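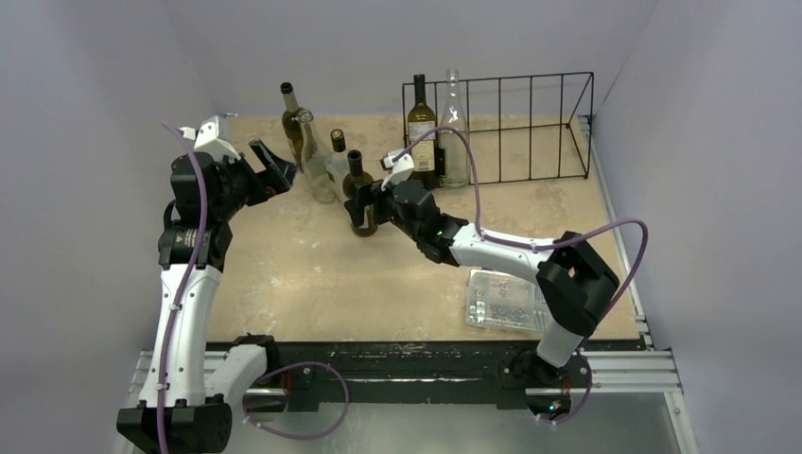

Home Courses Readings Office Hours Contact

Search this site Go

State and Local Politics
Week 6 notes: Petitions, signatures and getting a question on the ballot
Instructor: Kirsty Holroyd

Last week we ended with a city council that didn't want to touch an issue and a group of residents who very much did. This week is what the residents can do next, and I think it's the most fun stretch of the whole course (I know I said that about zoning, but I mean it more this time). Everything we've read so far treats voters as people who pick officials and then wait. The petition process is where they get to write the law themselves, or at least try to, and the trying is full of wonderful small details about paper, clipboards and handwriting.

Two terms to keep apart

An initiative is a proposal that starts with residents. They draft it, collect signatures, and if they collect enough it goes to the voters. In some places it goes to the council first, which can adopt it as written and skip the election. We call that the indirect form.

A referendum, in the sense we use in this course, starts with something the council has already passed. Residents collect signatures to make the council's ordinance face a vote before it takes effect. The window for doing this is usually much shorter, and that changes everything about how a campaign has to be run.

You'll also see "referendum" used for any question the council itself sends to the voters. The reader calls this a legislative referral and so will I. If you write "referendum" on the midterm, say which one you mean!

Not every state allows local initiatives, and the states that do allow them don't agree on the rules. Even inside one state a charter city may have its own procedure. So the first step in any real case is to find the charter, then the state election code, then whatever handbook the clerk's office puts out. Read them in that order and write down where they conflict. They nearly always conflict somewhere.

The life of a petition

1. Drafting. Somebody writes the text. This is the step where most of the later trouble begins. A proposal that repeals one section of the code and forgets the three other sections that refer to it will be picked apart in court or at the council table. Good drafters read the existing code out loud with a pencil.

2. Filing and title. The sponsors file the text with the clerk. Someone – the city attorney in many places – writes the ballot title and a short summary. Fights over the title can be fierce, and rightly so. A lot of voters will read the title in the booth and nothing else. Compare "Limits the height of new buildings downtown" with "Removes existing permission to build housing above four floors downtown." Both could be fair readings of the same ordinance. Which one would you rather campaign for?

3. Circulation. Signatures are gathered on approved sheets. Each circulator normally signs a statement saying they watched the signing happen. If that statement is missing or wrong, the whole sheet can go, including every perfectly good signature on it.

4. Verification. The clerk checks the signatures against the voter rolls, either all of them or a random sample.

5. Cure period. Some places give sponsors extra days to make up a shortfall. Others don't. This one line in the code decides more petitions than any argument about policy.

6. Placement. The question goes on the ballot for a regular election or a special one, and again the charter says which.

Case study: the Prallby library hours petition

The packet has the full file, so I'll just give the outline and point to the parts I want you to look at before section.

Prallby's council voted to cut evening hours at the Niskanen branch library. A residents' group led by Simin Moradi filed an initiative to write minimum opening hours into the city code. Note that they did not use a referendum. The hours had been changed by budget resolution, and in Prallby a budget resolution can't be sent to a referendum. Moradi's group found this out after printing their first set of sheets, and had to start over on a new form with a new title. Her letter to the clerk about it is on the fourth page of the packet and it's a model of how to be annoyed and polite at the same time.

The city required 4000 valid signatures, with a spread rule: the total had to include signatures from all 6 wards. Spread rules are meant to stop one neighborhood from putting a question to the whole city by itself. They also make a campaign much harder to run, because the easy places to gather signatures (a farmers market, a bus station, the front of the library you're trying to save) tend to pull heavily from the same streets.

The group turned in its sheets in July. The clerk, Farzad Khosravi, ran a full check and found the petition 316 signatures short.
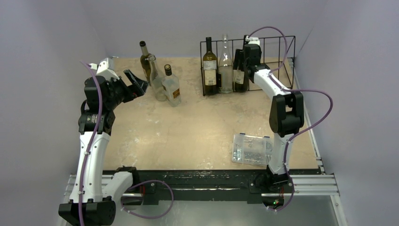
Now look at why. Table 2 in the packet breaks the rejected signatures down by reason, and it's a beautiful piece of record keeping. The biggest group by far is people who weren't registered in the city. Many of them lived in Staddale, just over the line, used the library every week and had every reason to think they could sign. After that come people who were registered at an old address. Then duplicates, mostly people who signed once at a table and again at their door a month later. Then signatures that didn't match the one on file. Then the sad little last group: valid signers on sheets where the circulator forgot to date the statement at the bottom.

I'd like you to think hard about the old address group. These were city voters. They had moved a few blocks and hadn't updated anything. Prallby's rule was that the address on the sheet had to match the rolls exactly. Other cities would have counted them as long as both addresses were inside the city limits. Same people, same pens, different result.

Prallby did have a cure period, and the group used it well. Ehsan Arabzadeh, who organized the circulators, stopped sending people to the market and started from a list of registered voters, door by door, in the two wards where the count was thinnest. Each circulator had a printed list and asked for the name before handing over the pen. His training sheet is in the packet too. Read what he says about clipboards! It's a half page of advice about wind, rain and ballpoints, and I promise it will teach you more about campaign work than the chapter does.

The supplement was accepted, and the question went on the ballot. We'll hold the result until next week, when we talk about turnout. Please don't skip ahead in the packet.

What counts as a good rule?

Every rule in this process is trying to balance a few worries against each other. Set the threshold low and the ballot fills up with questions that very few people care about. Set it high and only groups that can pay circulators will ever make it. A strict signature match catches fraud, and it also throws out the man whose handwriting changed after he broke his wrist. A short window keeps things moving but punishes people who have day jobs.

Our reader leans toward the view that thresholds matter most. Shahab Bakhtiari's guest lecture took the other side, and I'd encourage you to go back to your notes on it. His point was that thresholds get all the attention because they're easy to compare between cities, while the matching rules, the cure period and the wording of the circulator's statement sit deep in the code where few people look. He'd rather have a high number with forgiving rules than a low number with harsh ones. I go back and forth on this. I'd love to hear a really strong argument against him in section – try it, he'd enjoy it too.

Some things to watch for when you read a petition law:

Who may circulate? Residents only, registered voters only, or anyone over a certain age?

Can a signer take their name back, and until when?

Does the clock start on the day of filing or on the day the title is approved?

Is the threshold a fixed number, a share of registered voters, or a share of votes cast in some earlier election? (That last one moves around a lot. A dull mayoral race can make the next petition much easier.)

Can the council change or repeal a measure after voters pass it?

That final question gets its own reading next week, with the Lanstead parks case. Lanstead voters passed a measure, the council amended it within the year, and the voters passed it again with a clause telling the council to keep its hands off. It's a great story and the council minutes are better than television.

For section

Read the packet through Table 2 and the training sheet. Find the petition rules for a city you've lived in or near and bring a copy you can mark up. If your city doesn't allow initiatives at all, bring the part of the charter that deals with public comment or advisory questions, and be ready to tell us what a group like Moradi's could have done there.

The optional field visit to the clerk's office is on Saturday morning. Mr. Khosravi has kindly offered to walk us through a mock verification with practice sheets, and you'll each get a stack to check against a sample roll. Bring reading glasses if you use them. Some of the handwriting is truly awful and you will have strong opinions about it by lunch.

Short paper 3 is due the following week. Pick one rule from the list above, compare how two cities handle it, and tell me which version you'd keep. Quote the code directly and give section numbers.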